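Flatar Open Day, Upstairs Edition

I signed up for the Flatar open day on the strength of an email that promised coffee, parking and "the future of handling." Two of these were ready when I arrived. The parking was behind a furniture outlet and involved a ramp I would not care to meet again in the dark.

For anyone who missed my last report (the label printer fair, which I still stand by), I buy packing equipment for a company that sells prepared meals. I go to these things so that my boss doesn't have to. In May 2018 that meant two hours on the highway, a visitor badge with my first name spelled as a different first name, and a seat in the second row for the welcome talk.

The talk ran 40 minutes. It had a slide with a staircase on it, and each step was a word, and the top step was "Autonomy." The man presenting spent a long time on the bottom step. There was also a film with drums in it, showing the Hundden, their big palletizing cell, throwing sacks of something onto a pallet. After the film we were led downstairs to see the Hundden itself. It was behind a fence with the doors locked and a laminated sign saying the safety inspection was booked for June. It's a handsome machine. I can confirm it is tall.

We were then split into two groups by badge color. Blue went to see conveyors. I was green, and green went up to the second floor, past a glass railing and a good many desks, to what the program called the Dexterity Experience. I had pictured something with curtains.

What we got was people at tables, picking things up. That is the whole business up there and I ended up liking it far more than the drums. The idea is that you don't program a robot to close a lunch box. You have a person do the job with a gripper in each hand, or two people with one gripper apiece, over and over, with cameras on the grippers recording everything. Then the recordings go off to be learned from. The hand-held tool is called the Lorneo. It has two fingers with yellow tips and it makes you feel like a crab.

Our host for this part was Cường Phan, who runs the floor and has the calm of someone who has watched a lot of lids fail to close. He told us the current target is 2000 good recordings per task. I asked what made one good. He said, "You pick it up, you put it where it goes, and you don't talk to it." People talk to the containers, apparently. It slows them down.

The task that morning was food boxes, which is why I had driven all that way. Two operators take opposite ends. One brings a gripper in from the far side, the other from the near side, and between them they're supposed to handle the thing without tipping it. If you've ever carried a couch with a relative you know the principle.
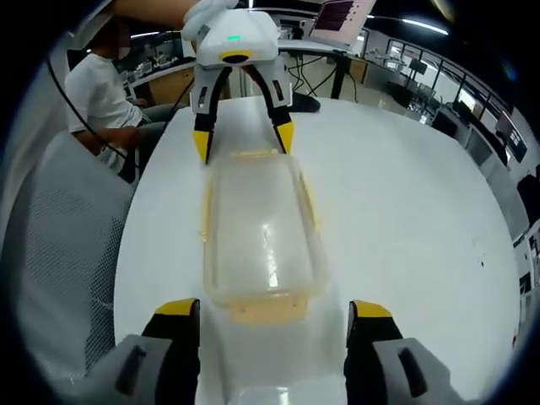 Two grippers, one food container, at the round table upstairs.

I watched this for a good while. It's slower than you expect and there's a lot of hovering. One person commits, the other adjusts, and the box goes sideways a little and has to be coaxed back. Clear plastic is a pain, Cường said, for the robot as well as for the rest of us. The overhead lights bounce off it and the camera sees a glare where the edge ought to be. I mentioned that we have the same trouble with the vision system on our sealing line, which cost a great deal more than a pair of yellow fingertips, and he was polite enough to look sorry.

Then visitors got a turn. I was given a Lorneo and a plastic cup and told to move the cup from one mat to another. You squeeze the handle and the fingers close, and it's all very natural until you have to rotate your wrist, when you find out that your wrist has been doing a lot of unpaid work all these years. I knocked the cup over on my first four tries. On the fifth I set it down upright, a little off the mat, and felt ridiculously proud. A woman from a pharmacy wholesaler did it first time with her handbag still on her shoulder.

My recording was not kept. I asked. Cường said failed ones are sometimes useful – he said it the way you'd tell a child their drawing was going in a special drawer.

After that we saw the other end of the process, a real arm in a corner room doing what it had learned so far. They call this one Đào, which means peach, and there's a peach sticker on the base. Đào was putting lids on soup tubs. It had been shown 43 different tubs, we were told, and was now being tried on one it had never met. It reached over, stopped, seemed to think about its life, and pressed the lid down on one side. Then it pressed the same side again. On the next attempt it got the lid on all the way and there was applause from the green group, louder than anything the Hundden got from behind its fence.

Would I buy one? Not yet, and they weren't selling. I asked for a cycle time and got a number that would put our evening shift well into the next morning. I also asked about wet containers, since ours come down the line with condensation on them, and the answer was that wet was "on the list." I'd like to see the list. But the price they hinted at for a small setup was lower than I'd feared, and teaching a machine a new tray by having somebody sit there and do it would suit us. We change trays every time marketing has a mood. At present each change means a technician, a hotel room and a long invoice.

Lunch was sandwiches, in rectangular plastic boxes. I noticed several people at my table opening theirs with two fingers and great concentration.

The afternoon had a session on financing and another on floor coatings. I went to floor coatings, which had the better chairs. The goody bag held a pen, a tape measure and a squeeze ball in the shape of a gear. The tape measure is in inches on both sides.

They're holding another one once the fence comes down. Take the green badge if you're offered a choice, and use the street parking.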